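Ernora Review: Four Months With a Grasp Replay Tool
Posted June 22, 2021
Filed under: Software, Perception, Tooling

I've been putting off this review because every time I sat down to write it, Ernora pushed an update and fixed whatever I was about to complain about. (Good problem to have!) But I've now used it on three projects, I've paid for it with my own money, and people keep emailing me to ask if it's worth switching from a folder full of Python scripts. So let's go.

Quick background if you haven't run into it. Ernora is desktop software for looking through manipulation recordings. You give it your video, your pose track and your gripper width signal, and it lines them up on one timeline so you can scrub through, mark where a grasp starts and ends, tag failures, and export the lot to whatever your training code eats. There's a planning preview bolted on as well, which I'll get to. It runs on Linux and Windows. The Mac version is "coming," and it has been coming the whole time I've owned it.

Setup

I installed it on a fairly boring Linux workstation with a midrange graphics card, and it took me 14 minutes from download to first clip on screen. That includes the time I spent hunting for my license key in the wrong inbox. You pick a project folder, tell it which topics or columns are which, and it makes a guess at the rest. The guess was right for my video and wrong for my poses (it assumed quaternions with w first, mine are w last), and the way I found out was that my trajectory looked like somebody shaking out a rug. There's a dropdown to flip it. I'd love a warning, because a bad quaternion order is pretty easy to detect if you check that the motion is smooth.

The project file is plain text, thank goodness. I keep mine in version control and the diffs are readable.

The timeline

Okay, this part I love. The timeline is the reason to buy it. You get your video on top and your signals stacked underneath, and you can drag any signal left or right to fix its offset against the camera. Clock drift has eaten so many of my evenings. I used to tap the gripper on the table at the start of every take and look for the spike by hand. Ernora has an auto-align button that compares motion in the video to motion in the pose track and lines them up for you, and on my stuff it lands within a frame nearly every time. When it misses, it misses by a mile, so you spot it right away.

Keyboard shortcuts are sensible. J, K and L scrub the way they do in video editors, the number keys drop labels, and holding shift extends a label to wherever the playhead is. My left hand learned it in an afternoon. I went back to my old viewer for one evening to check something and kept mashing K at it like a fool.

Finding the contact

The second big feature is contact detection, where Ernora tries to work out the exact frame the fingers close on something. It does that from the width signal plus a small vision model that watches the area between the fingertips. I was skeptical. Width by itself is a bad clue, particularly with soft objects, since the number keeps creeping down after you've already made contact.

My favorite torture test for this kind of thing is a round object with not much color to it. A pale ball on a pale table gives a vision model very little edge to work with, and two flat finger faces on a sphere means the contact patch is tiny and sits right at the widest part. If the detector can handle that, boxes and mugs are a vacation. 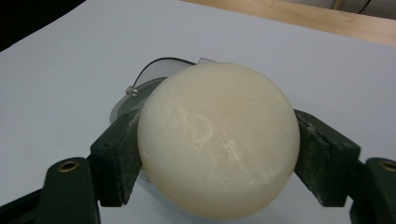 So I ran 89 clips through it, all labeled by me by hand beforehand, and compared. With the default settings it agreed with me to within two frames on most of them, and the misses were nearly all early calls, where it announced contact while the fingers were still closing. I turned the sensitivity down a notch and the early calls mostly went away, but then I got a few late ones. There's a slider for this and a live preview of what it does to your labels, and I ended up sitting there nudging it back and forth for far longer than I needed to. It's weirdly fun.

What impressed me more is that it gives you a confidence value for each event and lets you sort by it. I stopped checking everything and started checking the bottom of the list. On a batch of 500 clips, that took a job I'd normally spread over a week and got it done before dinner on day two.

Where does it struggle? Clear plastic. The vision part seems to treat see-through things as background until something behind them changes, so if your object or your clutter is transparent, plan on fixing labels by hand. Glare on shiny hardware fools it now and then as well. And if your fingers have gotten scuffed up, retrain the fingertip template, which takes a minute and sits under Tools, Calibration, Template for some reason. I'd have put it on the main toolbar.

The planning preview

This is the part I'd call half finished. You can load a robot description file, and Ernora will replay your recorded tool path on that arm and color the path red wherever the arm can't reach or would have to whip a joint around. As an idea it's terrific. I found a whole set of demos I'd recorded with my wrist at an angle no six-joint arm on a table is ever going to copy, and I'd much prefer learning that on my laptop to learning it after a night of training.

But! It only checks the arm against itself. There's no way to add a table or a wall, so it'll happily show you a nice green path with an elbow through the desktop. You can also only set one base position per project. I wanted to slide the base around and watch the red parts shrink, and the only way to do that today is to edit the project file and reload. I wrote a dumb little loop that does it from the command line, and I can't imagine it would take them long to put a handle on the screen.

The solver is fine. It uses the previous pose as a starting guess, so it stays smooth, and it doesn't choke at the edges of the workspace like the one I used before.

Export

Export is solid and slightly dull, which suits me. It writes HDF5, Zarr, or plain folders of images with a CSV. You can crop and resize on the way out, pick your action format (absolute, relative, or delta) and split by episode so you don't leak frames between training and test. My one gripe is that it rewrites the entire dataset each time, even if I only changed a single label. On a big project that means going to make coffee. Sometimes a sandwich.

How it compares

I tried two others before settling. Plistura is cheaper and runs in a browser, and if you're mostly drawing boxes on pictures it's the nicer tool. It treats video as a stack of images, though, and its signal support is a single line graph you can't drag. I gave up on it after a weekend.

Orbán is the heavyweight. It does everything Ernora does plus live control, so you can label a failure and send a corrected path straight to the arm. It also took me three tries to install, and the manual reads like it was written for people who already work there. If you've got a full lab and someone whose job is keeping software alive, take a look. For one person with a desk, it's a lot.

My friend Gervásio Guerra uses Ernora on a team of five and he's less happy than I am, so I should pass that along. His trouble is merging. Two people labeling the same project end up with conflicts in the project file, and sorting those out in a text editor gets old fast. There's a sync add-on called Metard that's supposed to deal with it. I haven't tried it, and he says it dropped a chunk of labels on him once, so back things up first.

Support and bugs

I've filed 17 bug reports (I'm that customer, sorry) and got a real reply to every one. Most of the crashes I hit were on long clips with the planning preview open, and those stopped with the spring update. Still open as of this writing: undo forgets about label colors, the auto-align button stays gray after you rename a signal until you restart, and the dark theme makes one of the axis labels vanish completely.

Autosave works, by the way. I tested it by accident when I kicked the power strip.

Should you get it?

If you record your own demos and you label them yourself, yes, get it, and do the free trial on your ugliest data so you see the contact detector sweat a little. If you work in a group, wait and see what they do about merging. And if you're mainly after the planning preview, hold off for now. They've told customers that collision objects are planned for October, and I'll update this page when I've had a chance to try them.

Score: four out of five. I'm keeping my subscription.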